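Trodwood moves house, one ute load at a time

Last updated: Thu 14 May

I've moved house more times than I'd like to admit, and every time I've sworn it would be the last. So when a neighbour told me there was a little moving outfit in Trodwood that only does small jobs (the sort the big removalists won't ring you back about), I wanted to know how on earth they make a living out of it. I asked the owner if I could come round with a notebook. She said yes, as long as I didn't use her name, and as long as I didn't mind talking while she did the bookings.

We sat at her kitchen bench, which is also the office. The phone went four times before the kettle boiled.

"People think they need a truck," she told me. "Mostly they need a ute, a trailer and somebody with a decent back. I'd say to them, walk through your place and tell me what you'd be upset to lose. It's never the wardrobe."

She started out seven years ago with a second-hand trailer that cost her 2000 dollars, and she's still a bit cross about the price. Her first job was a piano stool and eleven boxes of magazines going from Trodwood to Wondedari. I asked whether the magazines were valuable. "No idea. They weighed a tonne and he wanted them kept in order, so we kept them in order."

Wondedari is 104 kilometres away and it's still her most common run. Retirees go one way, students come back the other, and she tries to match them up so the trailer isn't rattling home with nothing in it. She does this on a paper calendar with two colours of highlighter. I asked if she'd thought about one of those booking apps and got a look.

"We tried one. It sent my brother to Lestelbridge for a fridge that was in Trodwood, three streets from his house. So, paper."

I loved hearing about the quoting, because I've always suspected removalists of making the numbers up. She doesn't charge by the hour at all. You send a list, she rings you back and asks a lot of nosy questions — stairs, dogs, the width of the hallway, whether the couch came in through a window — and then she gives you one price and sticks to it. Last year she did 826 jobs, and she reckons she lost money on a dozen.
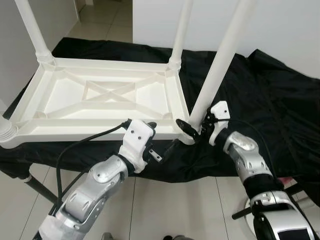

White plastic table turned upside down on a black cloth.

Outdoor furniture came up next, because I'm hopeless with it and I was after free advice. Her view is that people leave it to the very end and then panic, when it's the easiest stuff to get ready early. Wipe it down the week before. If the legs come off, take them off and tape them together, and put any screws in a bag with a label on it. "A label with words," she said. "Not a question mark. I've carried a lot of bags with a question mark on them."

She's firm about blankets too. She owns more of them than anyone I've ever met, all washed between jobs and folded the same way, and she won't lend them out any more after a bad experience with a camping trip.

November is the mad month. Leases run out, the students finish up and everybody wants the same Saturday. She used to say yes to all of it. One year she did a run to Lestelbridge and back twice in a day, got home at midnight and found a lamp still sitting in the trailer. "I drove it over the next morning in my dressing gown. Lovely woman, she gave me a jar of marmalade." Now the calendar gets a big line drawn through it once it's full, and that's that.

I asked about competition, thinking of Zhong, the storage place out on the highway, which has put on its own van lately. She wasn't bothered. They send her the jobs that are too small for the van, and she sends them anyone who needs a shed full of furniture kept dry over winter. "There's plenty of stuff in the world," she said. "Somebody's always got to shift it."

What she would like is a second trailer, an enclosed one. She's put away 1000 dollars towards it so far and has her eye on a grey one with a ramp. Her brother wants blue. They've been arguing about the colour since Easter, and he rang while I was there to have another go.

I asked her last of all when she'd moved house herself. She laughed and topped up my tea. Nineteen years in the same place, and she's got boxes in the spare room she hasn't opened since she got there.

Comments

gumleaf_76: They moved my mum to Wondedari last spring. Price was exactly what they said on the phone, and they put the bed together for her as well.

Three Dogs One Couch: Can confirm the nosy questions! She asked me the names of the dogs.

R.T.: Does she do Lestelbridge to the coast? Couldn't see a number in the article.

paddock to patio: Good tip about labelling the screws. I've got a jar of mystery ones from two houses ago and I'm too scared to chuck it.

Recent stories

Is it worth hiring a skip? We did the sums
Wondedari markets: where to park with a trailer
How to pack a kitchen in one weekend
What to ask before you sign up for storage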